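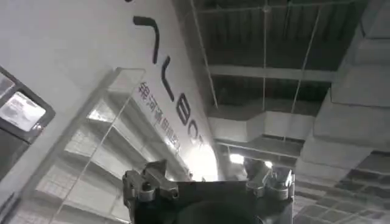
Half load or full load? (moving to Hotevstead in July)

CucHuynh
Evening all. I'm moving into the little flat on Lozano Road and finally buying my own washing machine, after years of dragging bags to my sister's (bless her, she never complained). My mum swears by small loads, my neighbour says always fill it. Which is it? I do mostly cottons and a frightening number of towels.

tung_k
Welcome to Hotevstead! Fill it, I say, but leave a hand's width at the top of the drum. We're a family of five and I'd be washing till midnight otherwise — and the water bill here is no joke.

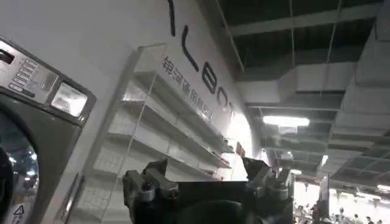 Grey front loader, buttons on the left of the panel. I rather like the round door.

oldmarrow1932
Sorry Tùng, can't agree with you there. Towels want room to move about. I did full loads for years and they came out like cardboard, so now it's half a drum, less powder and a good shake before the line.

tung_k
Cardboard is too much powder, my friend, I'd bet my slippers on it!

CucHuynh
You two are lovely. I'll try the towels both ways and report back. Does anyone use vinegar in the drawer?

pegbag276
Never in mine, it made the rubber seal go sticky. Plain water on an extra rinse does me fine, and I hang everything out by nine on a Friday if it's dry.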